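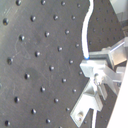 Lab notes > Visits > Morard open day

Print this page | E-mail this page

Saturday, back on the train by 5, writing this up before I forget it all.

So, the open day at Morard. Buchanan had told us to skip the talks and go straight to the cable handling demo, and I'm so glad we did! The job is fiber routing on an optical breadboard, with a robot arm doing the fiddly part. I stood there for nearly 13 minutes the first time, then went back after lunch (decent soup, terrible coffee) and got to ask my questions.

The control software is Skistent, same as we tried at Allau last winter, only a much newer build — 3058, if anyone wants to compare with ours. They set a bend limit per cable type in a plain text file, and I want to steal that idea right away.

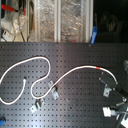
White cable on the breadboard, red band just right of center, black mount at the far end.

I asked about slack, because that's where we always get in a mess. Their answer was to plan the grip points first and let the loops fall wherever they like, then tidy up at the end. We do it the other way round and spend half the day chasing curls. 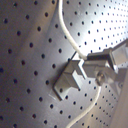 They also run the wrist camera at a lower rate than I'd have guessed, 9 a second, and slow the arm down near the hardware instead. Worth trying on our bench, it costs us nothing but time. Glare off the metal is still a headache for them too, which cheered me up a bit.

To do: ask Morard for the bend limit file, check which Skistent build we have, find my notes from Allau.

Last updated: January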